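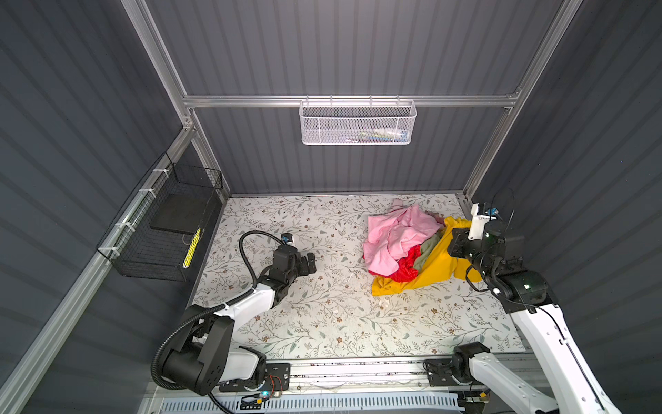

Stilero
asked on Friday, Laundry and storage

I need a third basket in a small clothes-sorting bay and would like to fix it better than the first two. The bay has dark grey ribbed panels on aluminium rails and posts, with a printed covering on the floor. The white perforated basket hangs on the horizontal rail at the back and gives no trouble. The black mesh one on the left is held to the diagonal rail by three white zip ties, and I don't trust them with more weight. The new basket is for the right-hand side, 215 mm wide, to take socks and other small items before they get mixed into the main heap. I don't want to drill the panels. Is there a proper clip for this, or do I just buy heavier ties?

Second point, less urgent: I sort on the floor and would like to know whether the order matters. At present everything is dropped in one heap and divided by colour afterwards.

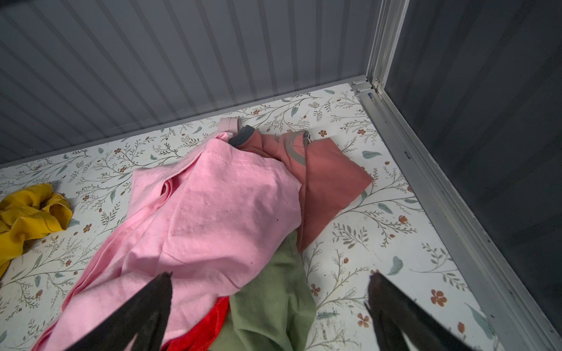 The heap before sorting. Red fabric under the pink T-shirt, mustard item kept to the left.

The bracket at the foot of the corner post has two screws. I have spares of the same sort if they are any use.

Lelard
answered, marked as helpful

Use the spare brackets. Fit two of them to the rail, open face towards you, and bolt the rim of the basket to them with a penny washer on the inside so the mesh can't pull over the screw head. Check the slot in your rail before ordering nuts, as the sizes are not interchangeable between makers and a nut that is slightly too small will turn in the slot and never tighten.

Do not fix to the ribbed panel. Thin panel of that kind will carry very little pulling outwards, and the fixing works loose as soon as the basket is knocked.

On a sloping rail the basket will also try to slide downhill. Ties resist this only by friction. Put a stop below the lower bracket, or use a nut in the slot hard up against it. The same applies to the black basket on the left. If you stay with ties there, replace all three together and keep the heads at the back where they don't catch on knitwear.

Firkon
answered

just get wider ties, mine have been up 36 months, no problem

Väisänen
answered

On the sorting: order does matter. Take the reds out first. A new red item should be washed on its own or with darks until the rinse water runs clear, and it should not lie damp against pale pink in the meantime. Dry contact is harmless. After that:

Pale pink and other lights together.
Greens with the mid colours.
Mustard and bright yellow separately for the first few washes, then with mid colours.
Anything charcoal or darker last.

Turn printed shirts inside out as you pick them up. Check labels for the maximum temperature, then look at the fabric weight, as a heavy sweatshirt in a load of T-shirts holds water and unbalances the drum.

There are small white scraps on the floor covering in your first photograph. I can't tell what they are, but if they are paper, go through the pockets before anything else. One tissue will cover a full dark load.

Stilero
replied to Lelard

Slot checked, spare nuts fit. Will bolt the new one and move the rim fixing down by 22 mm so it clears the post. Ties on the left stay until I can order more brackets.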